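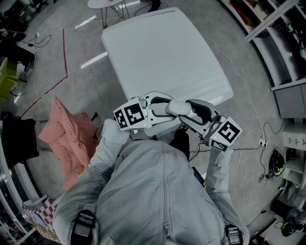 Solange Sampaio
Maintainer, Taltetow room records

Taltetow

Release 3

Taltetow is a set of written records of small work rooms: tables, seating, storage, power on the floor, and floor markings. Each record covers one item in one room. Records are plain text in CSV form, with one notes file per room. Release 3 contains 2509 item records. It replaces release 2 in full, and the two should not be mixed, as several field names have changed.

The set was put together for people who lay out shared rooms and need consistent names for ordinary furniture and fittings. It has also been used to test search over inventory text. Both uses are covered by the license.

Contents

items.csv: one row per item
rooms.csv: one row per room
terms.csv: the allowed values for every coded field
notes/: one text file per room, free wording
checks/: the scripts that validate a release
CHANGES: differences from release 2
LICENSE

All files are UTF-8 with Unix line endings. Commas inside a field are quoted. There are no blank header cells. An empty value means the recorder did not fill in the field. The value "none" means the recorder looked and found nothing to enter.

Fields in items.csv

item_id: Stable across releases. An ID that is withdrawn is never reused.

room_id: Matches rooms.csv.

class: One of table, side_table, seat, soft, bag, bin, box, rail, power, cable, adapter, floor_mark, other. See "Class rules" for the pairs that get confused.

color: Plain color word or a compound of two, such as gray-white or yellow-green. Trade color names are not used. Patterned items take the colors of the pattern, in any order, and the pattern goes in finish.

finish: Short free text. Typical values are smooth, checkered, curved. Material is entered only if the recorder knows it. "Metal legs" is acceptable for a table whose top is of unknown material.

rests_on: The surface or item directly underneath. Use floor for anything standing or lying on the floor.

near: The item_id of the nearest larger item. Optional.

state: One of in_use, parked, unknown. Default is unknown.

confidence: One of sure, partial, guess. Partial is for items that were not fully in view when recorded. Rows marked guess are kept in the source tables and dropped from the release.

Fields in rooms.csv

room_id, floor_finish, main_surface, tape_colors, notes_file. The main surface is the table the work is done at. A room has one main surface or the value none. Rooms with two equal work tables were split into two room records in release 2. They are now single records again, with the second table listed as an ordinary item.

Sample rows

The room shown at the top of this file is recorded as uvix-front. A shortened extract from items.csv, with item IDs and near removed:

class, color, finish, rests_on, confidence
table, gray-white, smooth, , sure
side_table, white, round top with thin metal legs, floor, sure
seat, black, , , sure
soft, salmon-pink, cushion, seat, sure
power, white, strip, floor, sure
cable, white, long, floor, sure
bag, black, , , partial
bin, yellow-green, , , partial
box, red and white, checkered, , partial
floor_mark, red, tape with bends, floor, sure
floor_mark, white, tape, floor, sure
other, , dark object past side table, , partial

The corresponding row in rooms.csv gives floor_finish as gray concrete, main_surface as the gray-white table, and tape_colors as red;white. The meaning of the tape is left empty. Recorders enter tape meaning only where a key is posted in the room or the room owner has supplied one in writing.

Class rules

Table and side_table. A side_table is visibly smaller than the main surface and is not worked at. Shape is not a test. A round table that is worked at is a table.

Seat and soft. A loose cushion is its own row, with rests_on pointing to the seat. A fixed pad is part of the seat and gets no row. When the recorder cannot tell whether a cushion is fixed, it is entered as loose and marked partial.

Power, cable and adapter. A power strip is one power row. Each cable that can be followed for most of its length is one cable row. Bundles that cannot be separated by eye are one cable row with finish set to bundle. A plug adapter lying by itself is an adapter row. Cords already plugged into a strip are noted in the room file and are not given rows unless they cross a walking path.

Bin and box. A bin is open and stays in the room. A box is anything box-shaped that could be packed and carried off. Printed patterns on a box are recorded under finish. Contents are not recorded for either class.

Floor_mark. Continuous tape of one color is one row, including tape that bends. A gap longer than a foot starts a new row. Scuffs, stains and paint are out of scope.

Rail. Any fixed or standing rail, curved or straight. Use rail for the visible part even when the item it belongs to cannot be identified.

Clothing and worn items are out of scope. A bag on a chair or on the floor is in scope. A bag being worn is not.

How records were made

Rooms were recorded by one person per visit and checked by a second person working from the written rows alone. Disagreements were settled in the room. Where the room could no longer be visited, the lower confidence value was kept.

A total of 2773 rows were collected before cleaning. Duplicates came mostly from the Priltley rooms, which were recorded twice under different room IDs. Rows marked guess were removed next, followed by rows for items that fall outside the class list. The remaining 2509 rows make up the release.

Nearly 1000 of the released rows are cable, power or adapter. This is a property of the rooms visited and should be taken into account when the set is used to estimate how often a class occurs.

Positions are relative only. There are no floor plans and no measured distances. Users who need plans should write to the room owners. The Ong rooms have plans on file, and the Uvix rooms do not.

Known problems

Color was entered under room lighting. White, off-white and pale gray are not reliably separated. Release 3 accepts gray-white as a value to reduce forced choices, but older rows have not been revisited.

The state field is thin. Most rows carry unknown. The values in_use and parked were added late and were applied only to tables and seats.

Cable rows depend on patience. Some recorders followed every cable to its end, others stopped at the first crossing. The near field is more dependable than the row count for cables.

Box and bin were one class in release 1. Rows carried over from that release were reclassified from their notes. A few that had no usable notes are under other.

Room records describe a single visit. Chairs move, bins are swapped, and tape is lifted and laid again. A row does not show that an item belongs to the room permanently.

Some rooms were occupied while being recorded. Rows for items behind or beneath someone at work are marked partial. The names of people in the rooms were not taken down at any stage, and the notes files have been searched for names before each release.

Checks

Run checks/validate from the top folder. It reports unknown class values, room IDs with no match, rests_on values that point to a missing item, and loops in near. A clean run prints one line with the row count and exits with status zero.

The script does not test color or finish beyond character set. Spelling in finish is corrected by hand when reported.

Contributing

New rooms are accepted in July of each year. Send items, room row and notes file together. Partial submissions are returned. Use terms.csv from the current release and do not add class values of your own. If an item has no suitable class, enter other and describe it in finish in a few plain words.

Before sending a room, check the following:

Every soft row has a rests_on value.
Every strip on the floor has a power row.
Tape colors in rooms.csv match the floor_mark rows.
Items only partly seen are marked partial.
No brand names appear in finish.
The notes file says how the recorder was facing the main surface.

The last item is new. Left and right in the older notes are ambiguous, and there is no plan to correct them.

Corrections to existing rows are accepted at any time. Give the item_id, the old value, the new value, and how the new value was obtained. Corrections to color are applied only with a second reader.

Citing

Cite as: Sampaio, S., Taltetow room records, release 3. Give the release number. Row counts and IDs differ between releases, and results from release 2 cannot be reproduced with the present files.

License

The text and tables may be copied, changed and passed on with credit. The check scripts are under the same terms. Photographs are not part of the licensed files.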